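The Gauge at Madaddale

The river gauge at Madaddale was read twice a day, at six in the morning and six in the evening, and the figure was entered in pencil. Ink ran. Erdal Coşkun had used pencil for 8 years and saw no reason to change when the electronic logger was installed on the opposite bank.
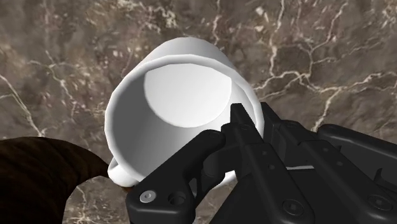

The logger reported every fifteen minutes to the regional office in Bovbridge. Erdal's readings went to the same office once a month, in an envelope. Under the agreement, both records would be kept through June, after which the manual station would be closed and the hut removed.

For the first part of the month the two records agreed to within a centimetre. Then the logger began to read low. The difference was three centimetres one morning and five the next. Erdal checked the staff for silt, scraped the weed from the lower plate and read it again. It still said 334. The logger said 329.

He telephoned Bovbridge. Syafiqah Ngau took the call.

"Which one do you think is wrong?" she asked.

"The staff is a painted board bolted to a bridge pier," he said. "It can't drift."

"The pier can settle."

"If the pier had settled, the board would read high."

There was a pause while she worked it through. "It is reading high," she said.

He wrote this down, with the time of the call.

The bridge carried the Stostum road. It had been built for carts and was now used by grain trucks, up to thirty a day at harvest. Erdal had crossed it every morning and evening without looking at anything except the board. That afternoon he borrowed a level and a tripod from Danylo Stasiv, who farmed the flats on the east side, and ran a line from the survey mark behind the hut to the top bolt of the staff. The old station sheet gave the bolt as 288 centimetres below the mark. He measured 293.

He packed up the level and set it out again from a different position. The answer was the same.

Danylo held the staff rod for the second run and did not ask what it was for until they had finished.

"The pier has gone down," Erdal said.

"Since when?"

"Since the middle of the month."

Danylo looked at the road. A truck was coming down the hill from Stostum, still a fair way off, with its headlights on. He walked out to the centre line and stood there with the rod held across his body. The driver was slow to see him, and then braked hard and stopped more than forty metres short of the deck. It was Roscoe Sorensen, with a full load of barley, and he was not pleased.

They closed the bridge with Danylo's ute at one end and a length of fencing wire at the other. Syafiqah arrived from Bovbridge after dark with a road engineer, who lay on the bank with a torch for a long time and then asked where the nearest crossing was. Erdal told him it was at Hutapea, an hour by the back road.

At six the next morning he read the board, subtracted five, and entered both figures in pencil. In the remarks column he wrote: pier settled, datum to be corrected. The river had fallen a little overnight. He sharpened the pencil and went to see whether Danylo wanted his tripod back.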